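Bring Back the Knob

My stove has six touch buttons on it and I hate every one of them. You press the little flame icon, nothing happens, you press harder (as if glass cares how hard you press), and then two things happen at once and one of them is a child lock. Then you stand there with an egg in your hand, looking up "Ferri cooktop key symbol" on your phone. I did this in February at six in the morning and I have been angry about it ever since.

I want my knobs back. I want a thing I can grab, turn and let go of. My grandmother's stove had them, big chunky ones, and she could set a simmer while yelling at somebody in the other room. Her hand knew where low was! I have had the Ferri for two years and my hand doesn't know anything. It has to ask my eyes every single time, and my eyes are busy with the onions.

Now, I know what people say. Knobs get greasy. Sure they do. You pull them off, drop them in the sink with some dish soap, and push them back on while you wait for the coffee. Try that with a touch panel. When mine gets a splash of pasta water on it, it beeps five times and shuts the whole stove down, right when I need it most, and I have to dry it with my sleeve before it will speak to me again. 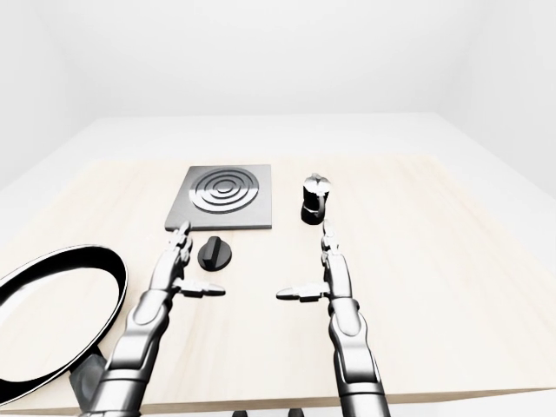
A burner and a knob, the knob lying loose on the table.

The other argument is that glass looks nicer, and okay, I'll give them that one, in the store. In the store everything looks nice. Nobody has cooked on it. Mine looked great for the first week, and now it looks like a phone that's been in a toddler's mouth, so I don't feel like I got what I was promised there either.

And then there's the money. When the touch panel started ignoring the back left burner, I called the repair place, Saltelo, over on the other side of town, and they quoted me $198 for the part before anybody had even picked up a screwdriver. A hundred and ninety-eight dollars so I can boil water in the back! My grandmother lost a knob once, behind the fridge I think, and she turned that burner with a pair of pliers until she found it. Not elegant, I admit. Dinner was on time, though.

It isn't only stoves, either. My new washer is a Pomix and it has a song. My car moved the fan speed into a menu, under another menu, so being a little bit cold is now something I have to pull over for. Even the cheap toaster oven at my sister's place has a slider you drag with your finger, and it goes from "barely warm" to "call someone" with nothing in between.

I did go look at replacements. The one I fell for was a Trosamance range, five burners, real knobs all the way across the front, with that nice heavy click when you leave the off position. I stood there turning them like a kid. The price tag said $2,578, and I put my hands back in my pockets.

So I guess that's where we are now. Knobs used to be what you got on the cheap model and now they're a luxury, and I'm the one dabbing at a glass panel with my sleeve. If you've still got an old stove with knobs and you're thinking of upgrading, please don't. Or do, and call me first. I can borrow a truck.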